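Work and Automation, Unit 4: The Tray Job
Tutor: Rania Chamoun
Reading before class: the Kuvex packing room notes, pages 3 to 10

Last time we looked at big machines doing one thing very fast. Now for my favourite part of the whole module, the small fiddly jobs! Kuvex makes up condiment trays for hotels and canteens, and until May every tray was filled by hand at a long bench. It sounds simple, and then you try it with bottles of different heights, lids of different widths and a woven tray that isn't the same shape twice.

The new cell has two arms working over one tray. Keep the old bench in mind while you look at it, with people side by side, reaching across each other and talking all morning.

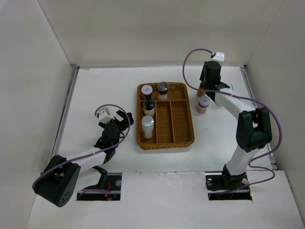
Tray cell with two arms, some compartments still empty.

Murray Ross packed trays for 14 years and now looks after the cell. His notes are a joy to read. He writes about grip the way a good cook writes about knives: where to hold a tall bottle, what a smooth lid does when you pinch it too high, how much room a hand needs between two necks. Much of that used to be in his fingers and had never been written down, and when the cell came in he had to find words for it. Mark the passages where you see him doing this (there's a lovely one on jars).

Then compare his account with Najwa Zein's. She joined after the change and has never packed a full shift by hand. She is quicker than Murray at spotting a bad grasp on the screen, but she asks him about the bottles. 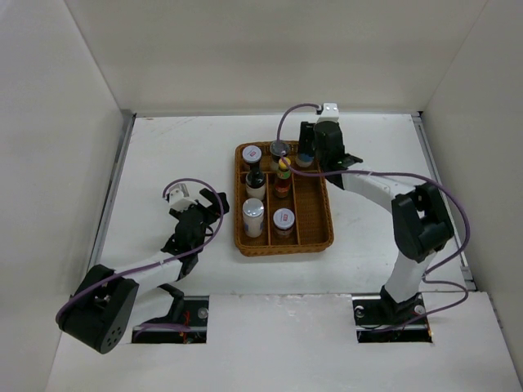
WHAT CHANGES FOR THE PEOPLE

Reaching and twisting. Less of it, and everyone we spoke to was glad. Virgil Neagu's shoulder gets a whole page in the reading and deserves it.

Watching. Much more of it. Majdi Jaber calls it "tired eyes instead of tired arms" and asked for shorter turns at the cell. He got them, after around 10 weeks of asking.

Talking. The bench was where new starters picked up the job. Where does that happen now? Kuvex tried a short handover at the start of each shift. Staltau, in the second reading, went another way and kept one hand bench open.

Pay and grade. See table 3. Look at who moved up a grade and who stayed put, and ask what the firm counted as skill.

Now get down to the height of the tray. Jars lie at odd angles, packets sink between them, and black wrap crinkles.

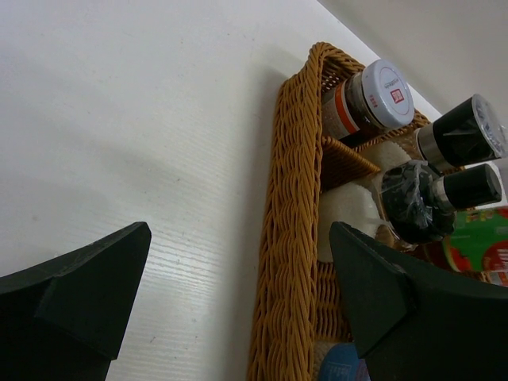

Gripper view: spice jar, black grinders and white packets in the basket.

I love this view because it makes you respect the job! A person at the bench would feel for a packet without looking. For the cell, somebody has to decide what counts as a good hold and what to do when there isn't one. At Kuvex those decisions are made by the former packers, and they may stop the cell whenever they like without asking a supervisor. Lazarević argues that this one rule matters more than any of the training. I half agree, and I'd like to hear you argue it out. 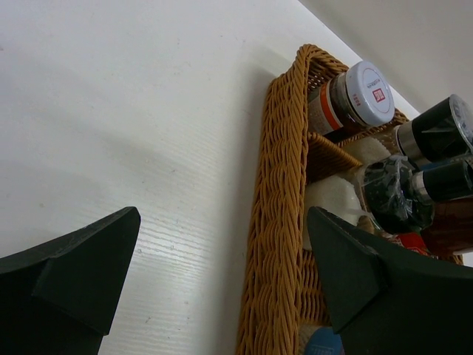

For the seminar, work in groups of 3 or 4. Pick one task you've done for money, however dull, and write down every small thing your hands knew. Then decide which parts you'd gladly hand over, which you'd want to keep, and who you'd expect to ask you before it changed. Bring it on one side of paper.

Optional: the Grallalia report on rest breaks, chapter 4. It's long, but the diary extracts are wonderful.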